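Trundari sells the Mamedis grip-stop kit as a cure for fingers that keep closing when they shouldn't. I fitted one at Prostulcombe in December and I'm not sold. Price is $757, cable included, mounting screws extra. 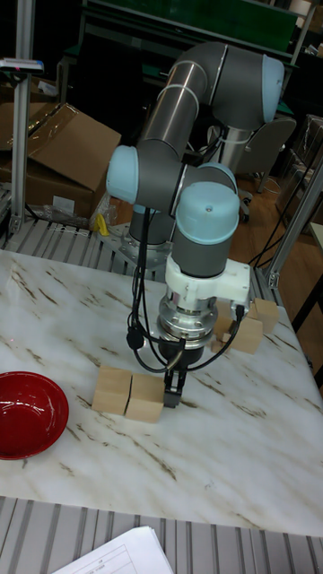

*Two-finger gripper beside the wooden test blocks.*

**The fault**

The kit is meant to cut finger force within 2 seconds of a stall. Ours missed 5 stalls out of 19. The controller showed green every time, so the status light is no use as a safety check.

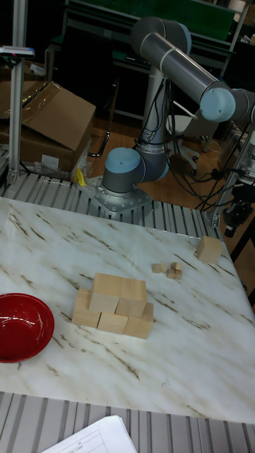 *By Kathleen Horgan*

Trundari's reply was to update the firmware. We did, and got the same result. The Kong controller logged no error either.

**Cable routing**

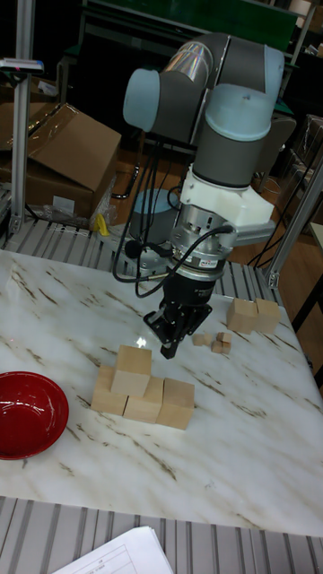 Support then blamed a strained connector, and the manual has one vague line on the matter. It doesn't say how much slack to leave. On our arm the black cables plug into the side of the silver module and loop back toward the base, and I'd want a proper drawing for a run like that.

**Before you buy**

- Keep your own e-stop wired in.
- Test with blocks, never with a hand near the fingers.
- Ask for the stall figures in writing. I'm still waiting on mine.
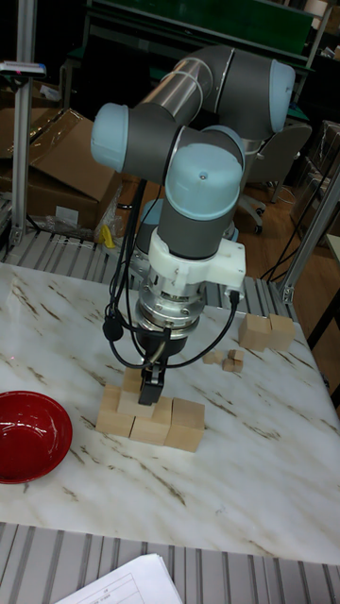
*Pinch test on a centre block, with other blocks close by.*

Returns are accepted unopened only, so you can't try it first.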